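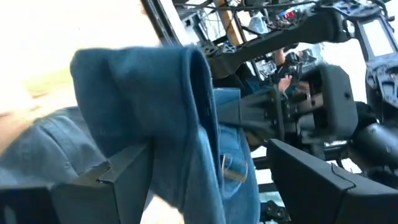 Monthly walk-through of the Kirncombe self-service laundry, done 21 October 2022 by Fatima Van der Merwe. The shop was open during the check and the back row of dryers was in use. Comments from the last visit are carried over where the item is still open. Heavy cotton is the main load at this site, and denim like the piece at the top of the page, with its sewn hem and doubled-over fold, holds water in the thick parts long after the rest feels dry. Customers respond by running a second full cycle on high, so most of the lint and heat items on the list are checked more closely at Kirncombe than at the Horgan shop.

Key: OK / Fix / Watch

1. ENTRANCE AND FLOOR

Front door opens fully and closes on its own: OK
Floor mat flat, no curled corners: Fix
Left corner has lifted again. Tape is not holding. Order a heavier mat.
Walkway between washers and folding tables clear: OK
Floor drain covers in place: OK
Wet floor sign available: Watch
One sign found behind the change machine. There should be two.

2. WASHERS

Door locks hold during cycle: OK
Tested on every washer that was free. Number 9 was running and was checked when it finished.
Hoses free of cracks and bulges: Fix
Hot water hose on washer 5 has a soft spot near the fitting. Machine shut off at the valve and tagged. Do not put back in service until the hose is replaced.
No standing water behind machines: OK
Machines level, no walking on spin: Watch
Number 3 moves a little with a heavy load. Feet adjusted. Look again next visit.
Overload notice posted and readable: OK

3. DRYERS

Lint screens present and not torn: Fix
Screen on the end dryer has a split along the frame. Spare fitted from the cupboard. That was the last spare.
Lint screens cleaned today: OK
Area behind dryers free of lint: Watch
Swept during the visit. Build-up was heavier than in the last report — ask the evening attendant to sweep twice a week.
Exhaust ducts connected, no crushed sections: OK
Gas shutoff reachable and labeled: OK
Drum stops when door is opened: OK
"Check pockets" notice posted: Fix
Faded to the point where it can't be read. Lighters and pens are the usual trouble. A new one has been printed at Zirnthorpe and needs picking up.

4. ELECTRICAL

Panel door closed, nothing stored in front: Fix
Detergent cartons stacked against it. Moved to the store room while I was there. Second time for this one.
Outlets near sinks trip on test: OK
Cords on vending and change machines undamaged: OK
Emergency light comes on with test button: OK

5. FIRE SAFETY

Extinguishers charged, pin and tag in place: OK
Rear exit unlocked from inside: OK
Rear exit path clear: Watch
Two carts parked in the hallway. They fit, but it is tight for anyone with a stroller.
Smoke alarm tested: OK

6. CHEMICALS AND SINK

Bleach stored apart from other cleaners: OK
Caps tight, labels readable: OK
Safety sheets in binder: Watch
Sheet for the new Pruren stain remover is missing. Supplier has been emailed.
Utility sink water temperature: OK
116 degrees at the tap.

FOLLOW-UP

Washer 5 hose comes first. The part is in stock at Horgan and can be brought over with the next supply run. Order lint screens at the same time — at least four, in both sizes. The mat can wait for the regular order, but keep the corner taped until it arrives.

Lint sweeping goes on the attendant sheet by the sink, with a space for initials.

Signed: F. Van der Merwe
Copy to site binder and Horgan office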